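The Otar hand gripper — what it is and how we've got on with it

Hi, I'm Naheed, and I look after the kit page for our small laundry and linen firm. We wash, fold and deliver for guest houses and for people who'd sooner have their Saturday shirts done by someone else (no judgement, I'm one of them). This page is for anybody thinking about the Otar, either to hire from us or to try on their own folding floor. I've used it since April, so I'll tell you what I know.

The Otar is a gripper you hold in your hand. You pick up clothes with it the way the folding arm at the depot would, and the arm's software learns from what you did. Our arm is a Bralik and it came to us knowing towels and pillowcases, full stop. Give it a pair of jeans and it sulked. So now the people who are good at clothes teach it clothes, and I love that part of it!

The body is light enough for a whole morning, though my wrist did grumble in the first week. You squeeze, the fingers close, you let go, they open. Bushra had the hang of it before her tea was cool. Josué took longer and still swaps hands halfway through a pile, and the arm doesn't seem to mind.

You can work at a bench, but we do a good deal of it in ordinary bedrooms, with clothes left on the bed the way customers leave them. Flat, tidy piles teach the arm very little. It wants the shirt that's been dropped any old how.

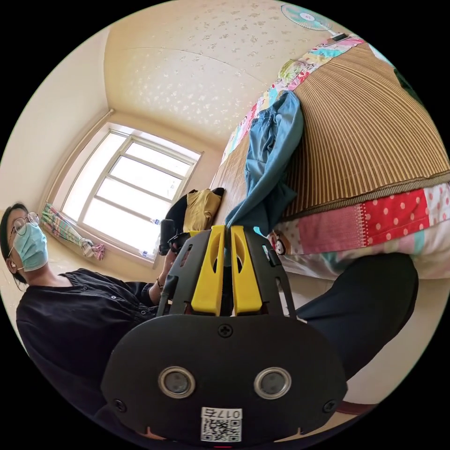 Otar gripper with yellow fingers, and clothes on the bed ready for picking up.

The fingers are slotted and they're the bit that wears, so buy a spare pair with your first order. They come off with an ordinary cross-head screwdriver. Wipe the lenses with a dry cloth before each session and keep fabric softener well away from them — I learnt that one the expensive way.

Now, what has it changed for us? Mostly who does what, and when. Folding used to be the job everyone tried to dodge after two in the afternoon, when backs start to go. The Bralik takes the flat linen then, and more of the plain clothes each month. Marijke has moved over to mending, which she'd been asking to do for ages. Bushra and Josué split their shifts between pressing and teaching, and the teaching hours are paid at the higher rate. Push your own boss for that if you bring one in, because it is skilled work and it's tiring in a new way. You have to slow down and think about things your hands normally just do.

Innes was dead against it to begin with and he's still not keen. He says the depot is too quiet now and he misses the chat round the folding table. He's got a point, so we've kept one table going for the fiddly orders.

By our log we've done 2751 picks so far. Some 100 picks of one sort of garment gets the arm making a fair try at it, but silky blouses needed 1000 and I still wouldn't leave it alone with one.

In the box: gripper, spare screws, charging lead, carry bag. The bag is a bit mean on space, so I use a Hundska toolbag instead. Hire is by the week with a minimum of 30 days, and that includes a morning with me or Bushra to get you started. Repairs go through Minhas, who've been quick both times we needed them.

Ring the depot before noon if you want a go on ours, and bring a few clothes of your own, creased ones please.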